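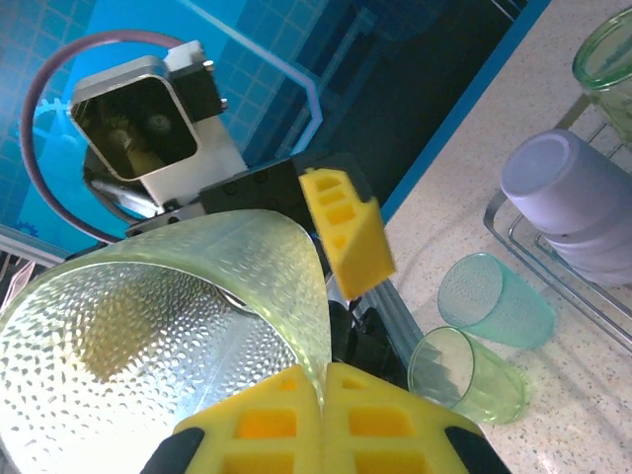

Figure 2. Pale yellow-green plastic cup with a textured surface, held in the gripper.

4.2 Do restored outbuildings raise the value of a block?

Claims that converting a stable or barn lifts the price of the main house are common in heritage writing, and we find the evidence thin. The Tillomska register lists 2,872 subdivided lots, of which 2,224 have no outbuilding at all. The remainder were sorted by Hutchins and Obi using sales records alone, so a roofless shed and a finished coach house may sit in the same group. Hilley and Soliman, the two towns most often cited, supply 18 of the conversions. Both towns also got a new rail stop in the same period, and earlier authors do not correct for it. Owners' own estimates of cost were even less useful. Most left out their labor, and several left out the architect. We would not advise a buyer on the strength of these numbers.

Comments (3)

Wanda Mercado: Did you look at Kuvari? Plenty of old stables there, and the prices went down.

Zuleica Vieira: Leaving out your own labor is how every restoration gets finished on budget.

Anika Mbeki: Is the rail stop data posted anywhere? The July link is dead.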